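I spent two hours in the back row of the county courthouse in Melwood, at the sentencing of a man who mailed threats to a judge. I had never been to a federal or a state sentencing before. I went because the local paper stopped sending anyone, and I wanted to know how it came out.

The defendant's name is Salgado. He pleaded guilty in April to sending three letters to the judge who handled his eviction. There was nothing in the envelopes except paper. The last letter gave the judge's street and the color of her front door, and the prosecutor kept coming back to that one.

She asked for 35 months. The defense asked for 19 and talked about his job at the Jadwood plant, which he lost the same winter as the apartment. His sister read a statement. It was short and I couldn't hear most of it, as the microphone was turned away from her. 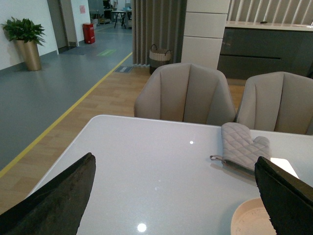
Arnaldo Baptista wrote to me afterward that I was being too soft on the man. He said a threat does its work when the envelope is opened, and it doesn't matter whether the sender ever meant to leave his house. He would have given him the full 35 and then some.

I see his point. The judge in the letters didn't come to court, but part of her statement was read. She moved her kids to another school and she has her mail opened by a clerk now. I wrote down the part about the mail.

The sentence was 19 months, plus a 100 dollar court fee and no contact with the judge or her family. Salgado said "yes, sir" when asked if he understood. Then they took him out through the side door and called the next case, a stolen truck.

Parking at the courthouse is free after four if you use the lot behind the library. The next hearing I plan to sit in on is the Vastness storage fire, whenever they set it.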